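Mikum — démonstrations de démontage d'ordinateurs

Contenu
Le jeu rassemble 2657 démonstrations enregistrées en guidant le bras à la main ou en télécommande. Les tâches portent sur des tours de bureau : retirer un câble, dégager un tiroir de disque, ouvrir un support de processeur. Chaque épisode est découpé en sous-tâches, 8 au maximum.

Organisation des fichiers
episodes/ — vidéo du poignet, positions articulaires, état de la pince
labels/ — début et fin de chaque sous-tâche
splits/ — listes train et test ; le test contient 4 modèles de boîtier absents du train

Collecte
Les opérateurs de Purnex ont travaillé de février à juin. Le champ mode vaut « main » ou « distance ». Les reprises après échec sont conservées et portent l'étiquette retry.

Exemple de poste : tour couchée, panneau latéral retiré, support de processeur ouvert.

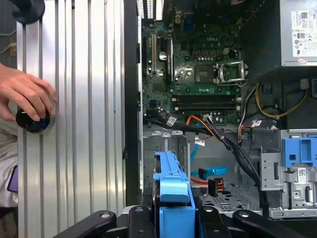 Shirley Gagnon signale que les épisodes guidés à la main donnent des trajectoires plus lentes près des connecteurs, et qu'elle préfère les rééchantillonner avant l'entraînement. Le script resample.py est fourni pour cela.

Limites
Environ 1000 épisodes n'ont pas de mesure d'effort. Le champ force y est vide.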